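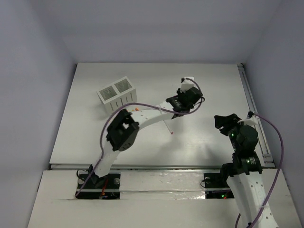
Two-arm bench cell, both arms on their plates, with the slotted basket at the back left.

The Plidach bench cell comes as a pair of small arms in a three-walled booth, and we do like to see them kept well! Most of the care is cable care. Leave a generous loop at the elbow servo (the purple lead should never pull tight when the arm is stretched right out) and push the plug firmly home at the little white bracket by the gripper.

Every 100 hours or so, switch off, wait 10 minutes and nip up the screws on the mounting plates. Don't overdo it, the links are printed and they will crack.

Spare links and leads are kept at Stasberg and usually go out within 24 hours. Ask for Róisín Ó Dubhghaill.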